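FOR IMMEDIATE RELEASE

Nirnholm Sticky Goods Recalls Its Own Slogan, Introduces a Floor Tape That Comes Up When Asked

NIRNHOLM, February. Dunik, the maker of tapes, labels and other things that end up stuck to the bottom of your shoe, today announced Dunik Tak, a floor marking tape meant for carpet. The new tape goes on sale this month and replaces the company's earlier carpet product, which was sold under the slogan "Stays Put." The slogan has been retired. Some of the tape is still out there, staying put.

Tak comes in rolls of 25 yards, in yellow, white, red and a green that the sales department wanted very badly. It is made for people who have to mark a floor they do not own: schools laying out a polling place, theater groups blocking a play in a church basement, offices trying to agree on where the new copier goes. It holds on low-pile and loop carpet, and it is designed to be removed by one person, by hand, without a putty knife or language.

"Our last carpet tape had two settings," said Gwendolyn Yazzie, head of product at Dunik. "Either it let go the minute you turned your back, or it became part of the building. We heard from customers in both groups. The second group wrote longer letters."

Why Carpet Is Difficult

Tape likes a flat surface. A gym floor is flat. A warehouse floor is flat if you squint. Carpet is a few million short threads pointing in different directions, and a strip of tape laid across it is touching only the tips. Press it down and it touches more of them. Walk on it for a day and it touches a few more, along with whatever was on your shoes.

The weak spots are always the corners. Two strips meet, one sits on top of the other, and the top one has nothing to hold but slick plastic. Somebody's heel finds it. By afternoon one side of the square has started to roll itself up, and from then on it picks up lint with real dedication.
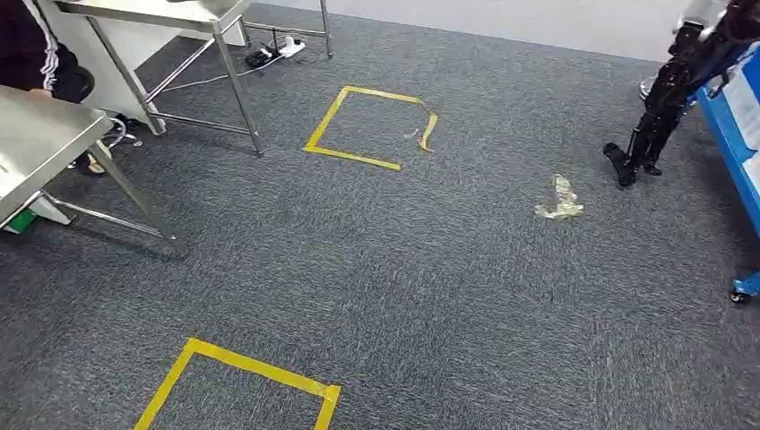 What Is Different About Tak

The adhesive is softer and there is more of it. It settles between the threads where the older, harder glue sat on top of them. The backing is a woven cloth with a little give, so that when the carpet moves under a foot, the tape moves too. Dunik's engineers explained this to the writer of this release using a slice of bread and a wet towel, and it made sense at the time.

The edges tear straight. This was the most requested change, ahead of price. The earlier tape tore at an angle of its own choosing, and anyone who has tried to finish a neat square with a strip ending in a long point will know the feeling.

The roll also has a starter tab, a short uncoated strip at the end, so you can find where the tape begins. Dunik is aware that this could have been done years ago.

How It Was Tested

Dunik tried Tak on 15 kinds of carpet, most of them gray. Sample squares were laid in the hallway outside the company cafeteria, where staff were asked to walk normally. Staff were unable to walk normally once asked, and for a week the hallway was full of people stepping over the tape like deer. The squares were moved to the mail room, where people have too much to carry to be self-conscious, and the test was run again.

Each square stayed down for 4 weeks. At the end of that time, 97 percent of the strips came up in one piece and left nothing behind that could be seen or felt. The remaining strips were on a shag sample that Yazzie says she included "out of spite." Tak is not recommended for shag. It is also not recommended for wool rugs, anything from your grandmother, or car interiors, though Dunik accepts that the last one is going to happen anyway. 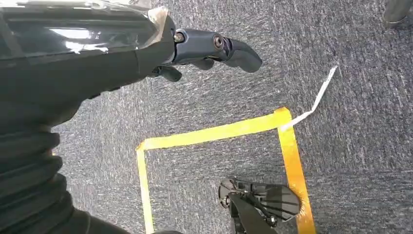 Wrapping came up too, in the customer survey and in the trash. Dunik's old rolls were sold one at a time, each in its own clear sleeve, with the sleeves then packed in a larger clear sleeve. Customers pointed out that a tape sold on tidiness arrived with a surprising amount of plastic to chase across the room. Tak rolls are stacked in a plain cardboard box with a paper band around the middle. The band can be written on. Early users have mostly written "DO NOT TAKE" on it, with mixed results.

The Sernow Problem

No account of carpet tape in this region would be complete without the Sernow Community Hall, which bought a case of the original Dunik product to mark out its indoor yard sale. The sale was a success. The outlines of the tables remained on the carpet through a spring concert, two wedding receptions and a talk on gutters, and guests at all of them lined up neatly inside the squares without being told to.

Dunik has since cleaned the carpet at its own expense and supplied the hall with Tak for its next sale. The hall has asked whether one square near the coat rack could be kept, as people had gotten used to it. Dunik has agreed to leave it alone.

"They were very decent about it," said Yazzie. "I have stood in that square. It's a good spot."

Tips for Use

Vacuum first. This is the step everyone skips, and it does more than anything printed on the box.

Lay the tape down without stretching it. Stretched tape spends the rest of its life trying to get back to its old length, and it will take the corner with it.

At corners, overlap the strips by the width of the tape and press hard with the flat of your hand. A shoe works as well. For squares in a busy walkway, run a short extra piece diagonally over each corner. It looks fussy and it helps.

To remove, pull back low and slow, close to the floor. Pulling straight up is more satisfying and is also how you get a tuft of carpet in your hand. Fold the used tape onto itself as you go, and pick up your scraps, which will otherwise be found by a person in socks.

Availability

Dunik Tak is available from hardware and office supply stores in and near Nirnholm and by mail from the company. Customers holding unopened rolls of the earlier carpet tape may swap them for Tak at any store that carries Dunik products. Customers with opened rolls may do the same if they can find the end.

A wider version for stage and event use is planned. The sales department has asked that it be offered in green.

About Dunik

Dunik makes tapes, labels and adhesive hooks in Nirnholm, in a building whose own floor markings are painted.

Media Contact

Gwendolyn Yazzie, Head of Product, Dunik, Nirnholm. Sample rolls are available to reporters on request. Please say what kind of carpet you have.

###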